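The Gitard Relay

The relay on feeder 7 at Cindcombe would not trip. Oliwia Cieślak set the injection unit to 16 amps, closed the output switch and watched the timer run. At 27 seconds she opened it again by hand.

"Curve setting," said Ekwueme from the doorway.

"Curve is as per the sheet."

"Whose sheet?"

She turned it over. It was signed W. Wilczyńska and dated in March, two years before the panel was rewired. The current transformer ratio had been altered in pencil, then inked over by a second hand.

Wilczyńska had retired to a house behind the substation. She came to the door with her reading glasses pushed up and a ball of wool under one arm. Ekwueme stayed in the van with the isolation certificates. Oliwia held out the sheet.

"The pencil is mine," Wilczyńska said. "The ink is Pietrzak's. He rounded up."

"He changed the ratio."

"He called it rounding. Did you inject at the test block or at the relay terminals?"

"Test block."

"Then you have a shorting link closed. Position 2. It isn't on the drawing. I asked for it to be put on the drawing."

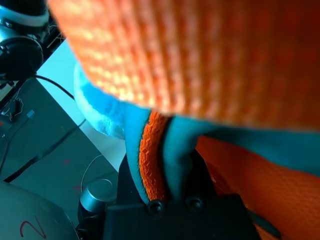 Orange and teal.

Oliwia wrote the link position on the back of the sheet and had her initial it. The initials were small and square, the same as in the old test log.

They drove back with the heater on. The link was where she had said it would be, behind the wiring duct, painted over. Oliwia opened it, checked continuity, reconnected the leads and set 16 amps again. The relay picked up and the timer stopped inside the band.

"Write it up," said Ekwueme.

She entered the reading, then the link, then the name of the person who had reported it. Under remarks she put: drawing to be corrected, second request.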